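June, and the move is mostly done

Quick one before bed. Still alive, still in boxes.

Got the keys to the place on Restrepo and then everything happened at once. Internet guy came at 8, left, came back for his ladder. Water heater makes a noise like someone dragging a chair. Landlord says normal. Ok.

Money stuff for anyone who asked: van was 592 with the deposit, got 50 of that back becuase we returned it early. Would not use the same people again. Rommel Cruzado lent me his hand truck and I owe him dinner, probably two. The couch didn't fit up the stairs. Legs off, door off, still no. It lives with Yhon Salazar now. He's thrilled. I am sitting on the floor.

Things I packed badly: spices, chargers, every single lid. Things I packed well: books. Labeled and everything. Haven't opened one.

Laundry situation is better than the old apartment at least. No more hauling bags to Samach and feeding quarters into the one dryer that works. Washed all the dark stuff first, then the sheets.

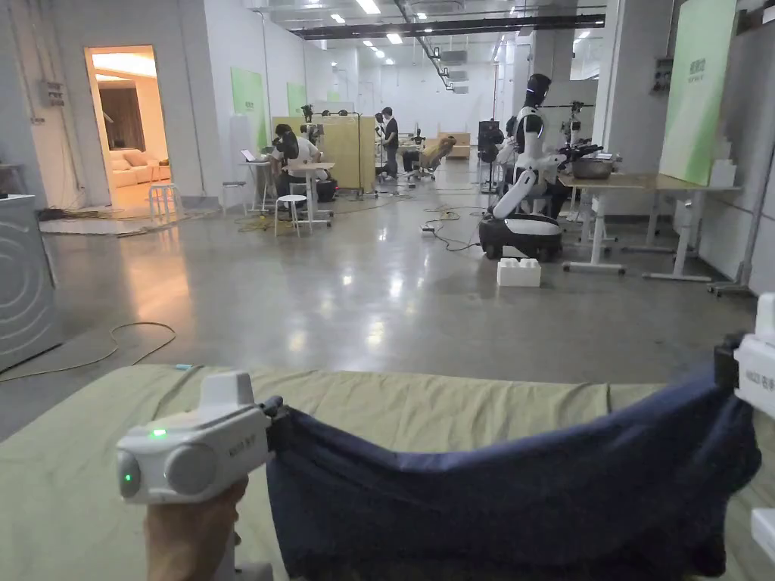 Still need curtains for the bedroom, the streetlight is right there. And a shower rod. And a mailbox key, the post office wants a form, the form wants a utility bill, the utility bill goes in the mailbox. Calling tommorow.

If you mailed me anything at the old address since May, tell me. New one by email, not posting it here.

Ok bed. More when I find the kettle.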